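Breaks and job satisfaction at two workplaces

Our project asked whether staff who take their breaks away from their desks feel better about their jobs. We sent a questionnaire to 120 people at Helow and Fevton and got 8 longer interviews. Both firms do office work and let staff choose when to stop for lunch.

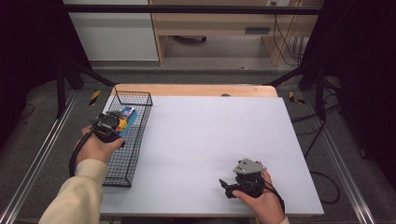 The questionnaire had 14 questions. Most used a five-point scale, and the last one was left open for comments. Question 9 was badly worded and we dropped it from the results.

People who ate with colleagues gave higher scores for support from their team. Scores for pay and workload hardly changed between the groups.

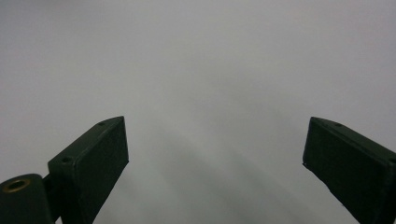

In the interviews, the main complaint was meetings booked over lunch. Fevton staff mentioned this more than Helow staff, but we only spoke to three of them. 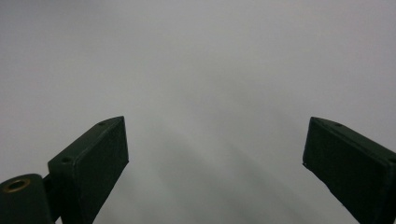
Fig. 3. Two dark green gripper fingers, open, against a plain light gray surface.

We would like to repeat the survey in March with a larger group.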